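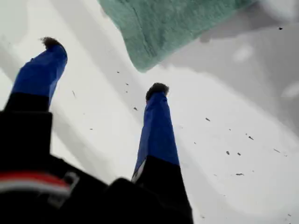

Gripper and folded green towel.

Sostatero: consolidation of district by-laws
Progress report to the Nuvetti Fund
8 reporting date: September 8, 2025

Summary

The project is producing a consolidated, searchable text of the by-laws in force in the district of Grikance. Collection is complete. Consolidation is under way and is slightly behind the plan agreed in April. Spending is within the approved budget and no change to the grant total is requested.

Collection of texts

The district office, the former borough of Steinbach and the county record store have all released their holdings. After duplicates were removed, the collection stands at 964 separate instruments. These include by-laws, amending by-laws, orders bringing by-laws into force, and notices of repeal. Each has been given a reference number, a date of making, a date of commencement where one can be established, and a note of the power under which it was made.

Dates of commencement gave the most difficulty. Older Steinbach instruments often state that they take effect "on publication", but the register of publication has gaps. In these cases the commencement field is left blank and the date of making is shown with a warning. We have not inferred dates from council minutes, as the minutes record the decision to publish and not the act of publication. 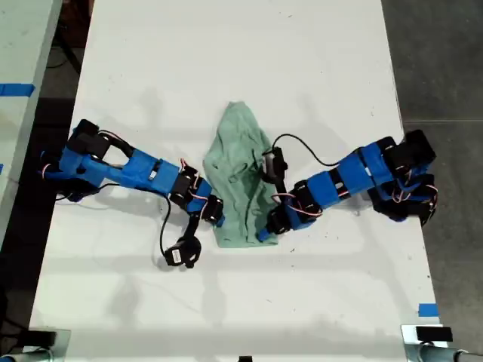

Consolidation

Consolidation means writing each amendment into the text it amends, with a marginal note giving the source. Of the by-laws still in force, 89 have now been consolidated and checked. The largest groups are markets, street trading and burial grounds. Parking and allotments are in draft.

Every consolidated text is read by a second editor against the signed originals. Errors found at this stage are logged by type. Most are wrong cross-references, usually where a paragraph was renumbered by a later amendment and the references to it were left as they stood. The editors do not correct such errors in the text. They print the reference as made and add a note, because the district council alone has power to amend.

Two by-laws on river moorings could not be consolidated. The later one repeals "the provisions of the former relating to charges" without naming them, and more than one reading is possible. Both have been published side by side with an explanation, and the question has been referred to the district solicitor. No reply has been received.

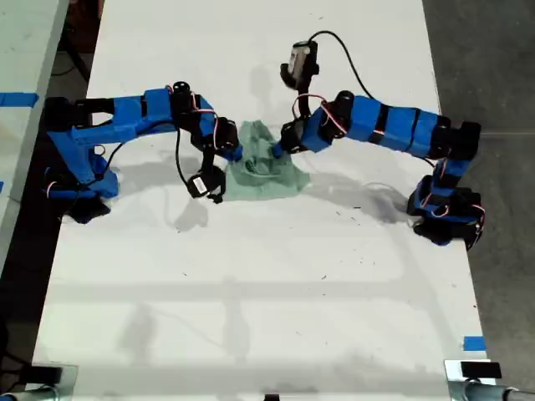

Both arms over the table, with the green cloth between them.

Public access

The search page opened to district staff in the spring and to the public over the summer. Users can search by subject, by place and by the enabling power. A reader can also ask for the text as it stood on a given date, although this works only for the by-laws already consolidated.

Comments from the magistrates' clerks have been useful. They asked for penalties to be shown at the head of each by-law, with the maximum fine as it now stands in national law. This has been done for markets and street trading. The remaining subjects will follow as they are released.

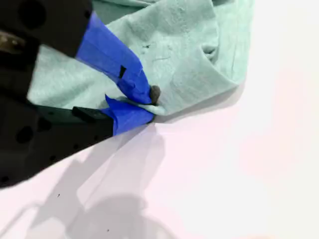
They also asked for a printable version with fixed page numbers, so that advocates and the bench can refer to the same page. Work on this has started. The page numbers will be tied to the date of the version, and an outdated print will carry that date on each page.

Timetable and risks

The delay against the April plan is about two weeks. It arose from the late transfer of the Steinbach map sheets, without which the boundaries in several street trading by-laws could not be verified. The sheets have since been received and scanned.

The main remaining risk is new legislation. The council intends to replace its parking by-laws, and if the new set is made before our draft is checked, the draft will be published as a historical text only. The editors' time on it would still be charged to the grant.

Next period

Parking and allotments will be checked and released. The printable version will be tested with the clerks before general use. A list of by-laws that appear to be spent will be sent to the council for its consideration, without recommendation.

Contact the Sostatero project office, Grikance | © Sostatero | Back to top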